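Home › Galleries › Home & Storage › The Tralham bins and baskets table

The Tralham bins and baskets table

Posted 2025-04-24 by Helge Wallin

Quick one, lots to get through. We have been sorting the shared store at Tralham since the end of winter and the bins are the part people keep asking me for. Which size, which kind, what goes in what. So this is the gallery, with a line or two each, done in two evenings so forgive the typing.

Background for anyone new. The store is one room, long, bad light, shelves down both sides. Families borrow a container of stuff, keep it a while, bring it back. Toys, kitchen bits for kids who like real kitchen bits, craft things. When we did the count in the spring we had 1,767 pieces on the sheet and 77 containers to hold them. Some of those containers were shoe boxes. Some of them were shoe boxes with the lid gone and tape where the corner used to be.

The shoe boxes are out. Évan Delorme drove them to the paper recycling at Skeltbridge and came back with a car full of plastic bins from a school that was closing its art room. Cream ones, white ones, tall, short, a few lidded. All different makes I think, didn't check, and they nest badly. But free.

Rules we ended up with, more or less:

Tall bins for anything flat or long. Boards, rulers, rolled paper, spoons.

Short baskets for anything a small kid will want to dig through.

Nothing heavy above shoulder height.

Labels on the shelf and not on the bin, as the bins move around and the shelf doesnt.

One from each camp, tall and short.

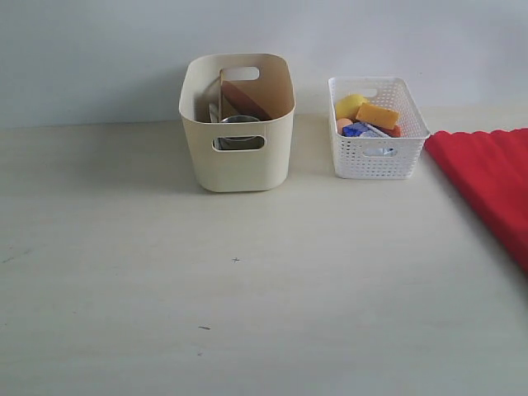

Cream bin with a flat brown panel at the back and some silver metalware, white basket with the lemon and the other bright toys. Both have a handle slot front and back, so you can carry either one two-handed.

I'd swap those over, wrote Paucar under the first version of this page, put the little toys in the deep one with the solid sides and they stop ending up all over the floor, and let the cups and spoons go in something low where you can see them. We did it that way for years at ours and the only trouble was the lemons and small balls sinking to the bottom, which the kids fixed by tipping the whole lot out, so maybe don't listen to me.

Fair point, and we did argue over it. Tried deep bins for toys for two weeks. Same thing happened, everything tipped. A three year old is not going to reach down past the elbow for a ball, they go for the rim and pull. The low basket gets rummaged and mostly stays upright. Mostly.

Metal things in a tall bin are loud, I'll give you that. Évan wants a bit of felt in the bottom. I want him to cut it.

More on the short baskets, as that's what most of the emails are about.

Holes or no holes. I like holes. You can rinse the basket in the sink and leave it on the rack, and crumbs fall through, and a kid can sort of peek in. Against: thin things poke out. Crayons, straws, pick up sticks. Those go in solid sides, always. We lost a good few crayons behind the left hand shelf before someone worked that out.

How full. Stop below the rim if it's going on a shelf with another shelf close above. For baskets that live on the floor or on a table, heap it up, who cares. A heaped basket gets picked more often. People like to see color.

Play food. We keep it mixed with other soft toys on purpose. I know, I know. The sorted version looked lovely and no one borrowed it. We had one basket that was fruit only and it sat on the shelf for 32 days.

Then the tall ones.

Anything flat gets stood up at the back first, before the rest. Boards, card, folders, trays. Cups and tins go in front. If you do it the other way you end up forcing the flat thing down the side and it bends, and then you have a bent board and a jammed bin.

Long handles in a corner. They lean there and stay put, in the middle they fall over each time you pull the bin out.

Don't stack the tall ones when full. Two high is already a wobble. Empty they go inside each other if you pair them by make, and Évan has chalked pairs on the wall by the door – please dont wipe that off.

Cleaning. Warm water, dish soap, soft brush for the handle slots, that's where the grime sits. Dry upside down. No bleach on the cream ones, we tried it on a lid and it went a nasty yellow. Sticker glue comes off with cooking oil, leave it ten minutes, then soap again or it's greasy forever.

Numbers so far, for the people who like numbers. 27 containers done and back on the shelf. The rest in May, if we get the evenings. The sheet is by the sink, cross off what you finish, and write the contents in pencil. Pencil! Somebody used marker on page two and now we have a basket listed as holding everything.

Things we're still short of:

Short baskets, any color, with handles you can get a whole hand in.

Lids for the Piver boxes, the big size. We have the boxes. No idea where the lids went.

Clip-on label holders for the wire shelves.

A step stool that doesnt fold up when you stand on it.

If you have any of that going spare, leave it inside the side door at Tralham, with your name on so I can say thank you. Not outside please, we had a wet week and two bags of soft toys had to go in the wash.

A few asked if they can borrow while we're still sorting. Yes. Finished containers are on the right hand side, take any of those. Left side is still chaos and not on the sheet, so leave that alone for now even if you can see the thing you want.

Next gallery will be the craft shelf, glue and paper and the famous button drawer. Skeltbridge people, yours is after that, I have not forgotten, I just haven't got the key back.

Helge

Tags: storage, toy lending, bins, baskets, Tralham, sorting

Older: Shelf brackets, before and after
Newer: Craft shelf (coming)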